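夹爪师傅的一个下午:换垫片、紧螺丝和一本写满的本子

上周去Granside的工作室待了一下午,本来想聊聊他们那个叫Bident的手持夹爪项目,结果大半时间都耗在聊保养上了。也好,项目介绍网上都有,保养这种事平时真没什么人愿意讲(我自己家的自行车链条都半年没上油了)。

跟我聊的是负责维护的师傅,不愿意留名字,说写“管夹爪的”就行。那就这么写。

我第一个问题很外行:这东西又没有电机臂,手拿着用,能坏到哪儿去?

他笑了半天。“手拿着用才容易坏啊!装在机械臂上,它磕哪儿你程序里都查得到。人拿着,往桌上一搁,一天搁几十回,你上哪儿查去?”

他手上现在管着3把,编号写在胶带上,贴在外壳底下。其中一把是去年一月就在用的老家伙,外壳换过,手指换过,他说除了底座,基本上算是另一把了。

垫片是头号耗材

两根手指的指尖各贴一块黑色网纹垫,菱形格子那种。我上手摸了一下,有点涩,挺像新买的鼠标垫。师傅说刚开始他们用光面的,抓个塑料杯都打滑,后来换成网纹,好用是好用,就是纹路里藏灰。

“每天收工拿软毛刷顺着格子刷,别横着来,横着刷边上容易翘。翘了就得换,别拿胶水补,补出来那个硬边,夹薄东西的时候特别明显。”

换垫片他有一套固定动作:先把旧的从指根那头慢慢揭起来,残胶用酒精棉片擦两遍,晾一会儿,再从指尖往指根贴。两边一定要一起换。我问只坏一边呢?“也一起换。新的厚旧的薄,合上去就偏了,偏一点点你看不出来,数据看得出来。”

垫片是从Skurico订的,一盒192片,他嫌盒子太大,拆开分装在小袋子里,袋子上写日期。

对中比想象中麻烦

贴好垫片要重新对中。我以为是接电脑跑个程序,他说程序那步很快,费时间的是前面。先把两根手指张到头,再慢慢合,眼睛从正后方看,两块垫子的面得平着碰上,不能一头先到。哪边先到,就松哪边指根的螺丝,动一点,再合,再看。

“急不得。我最快的一次试了四回,慢的时候一上午就没了。”

对好以后开合200次,再看一遍螺丝有没有松。我问一定要200次吗?他说是刚来的时候听上一任讲的,他试过少做,第二天果然有一颗松了,从此老老实实做满(这句话他说得很委屈)。

还有个小细节我挺喜欢的:他拧螺丝不用电批,全是手拧。“电批一下就到底了,手上没感觉。塑料件嘛,你得感觉到它快不行了,然后停。”

戴上头戴相机再试一遍

螺丝紧完还不算交活,得拿起来走几步,对着桌子比划几下,看看手感。同事戴着头戴相机站在桌边,身子往前探,两根手指中间留着一道窄缝。师傅的要求是,拿在手里的时候那道缝得左右匀称,歪了就回去接着拧。 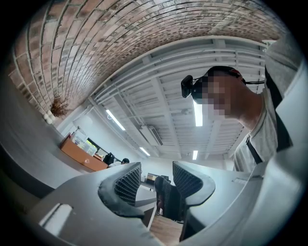
那本本子

临走前他给我翻了维护记录,纸质的,封面写着Naqvi,是他们内部给这批夹爪起的代号,怎么来的他也说不清。已经记到第109页了,字有大有小,有几页沾了油印子。

我问为什么不用表格,他说表格也有,但是写的时候手上往往还捏着螺丝刀,“拿笔比拿鼠标快”。里面记得特别碎:哪把的左手指有异响,哪天换了哪一批垫片,甚至还有一行写着“今天没毛病,怪了”。

我又问他最想改哪里,他想都没想:指根那颗螺丝的位置。现在的位置得把夹爪翻过来才够得着,翻来翻去又容易磕到外壳。新版图纸他已经提了意见,设计那边答应把孔往外挪。什么时候能拿到样件?“下个月吧,他们上个月也是这么说的。”

我说等样件到了再来看他拧螺丝,他说行,来的时候帮忙带两把软毛刷,楼下那家店的刷毛太硬。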